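Speaker notes – Collecting demonstrations outside the lab
Falside workshop on learning from human examples, 19 May 2018
Speaker: Jarmila Šťastný

Slide 1. Title
Say who did what. Dénes Szénási built the recording pipeline. Zdislava Pešek wrote the task sheets and trained the collectors. I did the analysis. Peter Zeman is in the room and will take hardware questions at the end.
Keep this under a minute. The session chair is strict.

Slide 2. The problem
Last year's policy was trained on one bench in one room. It grasped well on that bench. Moved to the Brerar site, it failed on objects it had already seen. Same cup, different table, different light.
We first assumed a calibration error and lost most of March checking it. Calibration was fine. The training set had one background in it.
Do not go into the network here. The paper has it.

Slide 3. What we changed
Same gripper geometry in the hand as on the arm. The collector carries the tool to the object, so no arm is needed on site and setup is short.
Each episode is one pick and one place. Start with the fingers open, end with the fingers open and the tool pulled back. Anything longer gets cut into separate episodes afterward, and the cuts are where the labels go wrong.
Final set for this talk: 179 episodes, 13 object types, 8 sites. Small on purpose. We wanted to look at every one by hand, and we did.

Slide 4. Choosing sites
Task sheets ask for tables in use. Collectors are told to leave the surface as they find it and add only the task objects. Early on, people tidied up before recording, and we got clean tables again.
Wide rooms cause trouble for tracking. Glass, long railings and repeated ceiling lights all give features that are far away or look alike. We put a printed marker at desk height so that each session has a fixed reference. 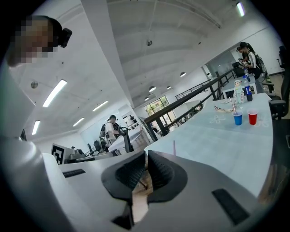

Tracking drift shows up mostly in the approach phase, when the tool swings from the shoulder toward the table. Once the fingers are near the object the motion is slow and the estimate settles. If you have to discard part of an episode, the first part is the cheapest to lose.
Pause here. Someone will ask about the frame rate. Answer: we record at full rate and train at half, and the difference in success was within noise.

Slide 5. Soft fingers
Ribbed pads bend around the object, so the gap between the fingers at contact does not equal the width of the object. Our first label script assumed it did. It marked a good share of drinking cups as missed grasps.
Fix: label contact from the change in finger shape, then check against the lift. Dénes has the script and will share it on request.
Thin items are still poor. A straw between two soft pads barely changes their shape. We label those by hand.

Slide 6. Collector variation
The point I would like people to take home, so slow down.
Two collectors given the same sheet produce different data. Ayman Bitar approaches low and from the side. Zdislava comes from above and tilts late. Both succeed. A policy trained on the mix averages the two and arrives at an angle neither of them would use.
Options tried:
– Fix the approach in the task sheet. Works, but collectors get slower and the motion looks stiff.
– Tag each episode with a collector ID and condition on it. Works better. Costs nothing at recording time.
– Drop one collector. Do not recommend. Coverage suffers more than consistency gains.

Slide 7. People in the background
Shared spaces have people in them. Faces are blurred before the files leave the collection machine. The raw copy is deleted after the blur has been checked by a second person.
The blur did not hurt training. It did hurt tracking when we ran it in the wrong order, so: track first, blur second, and store only the blurred version with the poses.
If asked about consent, refer to the site form. The Kováčik office drafted it and I have copies in my bag.

Slide 8. Results
Read the table row by row. Do not skip the bad rows.
Bench-only training against multi-site training, same episode count. Multi-site is slightly worse on the old bench and clearly better at both held-out sites. Bottles improve most. Cups improve when they stand apart and hardly at all when they touch.
Touching objects: the tool pushes the second object during closing. Collectors correct for this with the wrist without noticing it. The policy has not picked that up.

Slide 9. Open items
– Pairs of objects in contact. Needs its own task sheet.
– Reflections from windows late in the day. Tilline has offered a space with blinds, so we can compare.
– Episode start. Collectors still begin moving before the recording tone. Peter suggests moving the tone to the trigger.

Backup slides: marker layout, label script output, list of discarded episodes with reasons. Go to the discard list first if there is time to fill.
Clicker batteries are in the side pocket. Return the HDMI adapter to the front desk.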